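Social History of Work, Unit 6
Company Towns and the Company Store
Notes by Lutfa Seneviratne

Read these notes before the seminar. They do not replace the chapter by Gough, but they follow the same order.

1. What was a company town?

A company town is a place where one employer owns most of the houses, the shops and often also the church and the school. Such towns grew quickly in the second half of the nineteenth century, mainly near coal mines, sawmills and textile mills. The employer needed workers in places where there was no housing, so it built the housing itself and took the rent from the wages.

Our case is Bravthorpe, a mill town founded by the Baert family. When the second mill opened, 770 people worked there, and nearly all of them rented from the Baerts. A family that lost its job had usually 14 days to leave the house. Please remember this point, as we need it again in section 3.

2. Scrip and debt

Many employers paid a part of the wages in scrip, a kind of private money that only the company store accepted. Prices in the store were often higher than in the next independent town. In Bravthorpe the next independent town was Flonden, a walk of several hours, and few families had a horse.

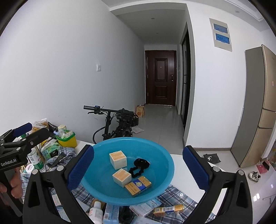 The store also gave credit. Before payday a worker could take flour, boots or lamp oil, and the sum was written in a book. Emlyn Gough has studied 80 of these account pages. In more than half of them the worker received no cash at all at the end of the month. Gough is careful here – the pages that survived may come from the poorest families, and we should not make a rule from them.

3. Strikes and evictions

When workers went on strike, the employer could close the store and empty the houses. In Bravthorpe this happened in November, and 900 people spent the winter in tents on a farmer's field. Women organized the kitchens and carried messages between the camps. The older books hardly mention them, so we depend on letters and on interviews recorded much later.

4. Questions of interpretation

Some historians see the company town as a form of care: the houses were often better than in the cities, and there was a doctor. Others see mostly control. Compare the two positions in Gough, and note which sources each side prefers.

For the seminar: bring one page of notes on the rent contract (reader, document 4). Pay attention to the words "at the pleasure of the company" and who may enter the house, and when.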